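The Ferry Money

Guðlaug Ladefoged had 3529 in the tin and no ferry. Gone at noon. Next one in July, the man said, and shut his window.

She walked back up the hill. Wind. Wet shoes. The letter from Thorlacius still folded in her sleeve — come at once or dont come.
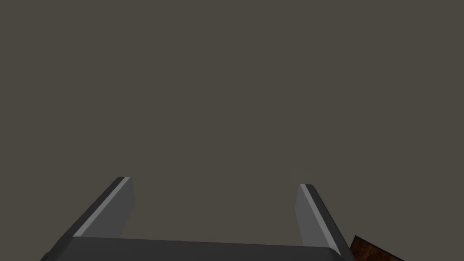 2. The House

Her brother was asleep in the chair. She stepped over his legs, put the tin back behind the flour. He'd know. He always counted it.

"You're back," he said, eyes shut.

"Forgot my gloves."

He let that sit. Outside the Timar truck went by, too fast, no lights. She thought of the driver. She thought of the road, the hundred bends of it, the other harbor at the far end.

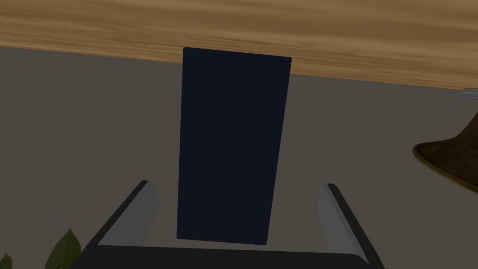 Nestico Evening Writers' Club

She was out the door before the kettle went. Ran. Shouted. The truck slowed at the bridge, red lights at last, and a door swung open.

"Where to?"

"Anywhere with a boat."

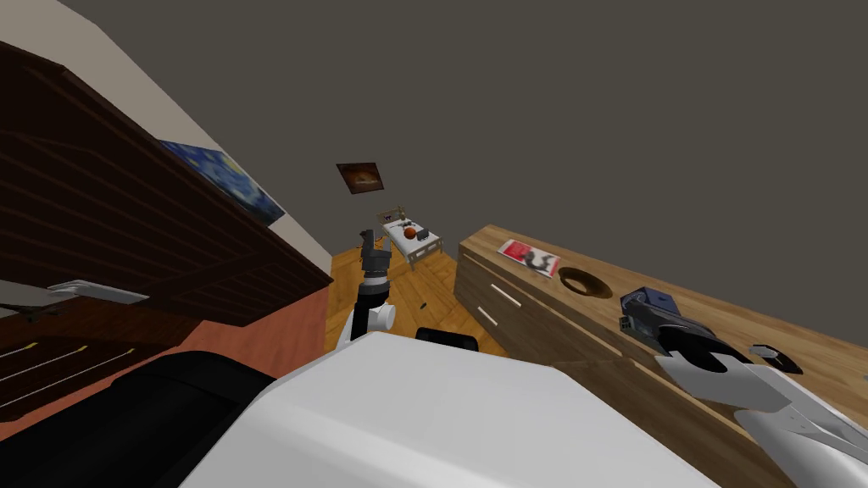
Thorlacius had been dead two days when she got there. The landlady let her in, wouldnt look at her. One room, his coat on the hook. A long dresser with a honey-colored top and a darker front, all drawers, and she went thru them standing up, still in her scarf. Socks. Bills. In the last one her own letters — every one, opened, tied with string. She sat on the floor and started with the oldest.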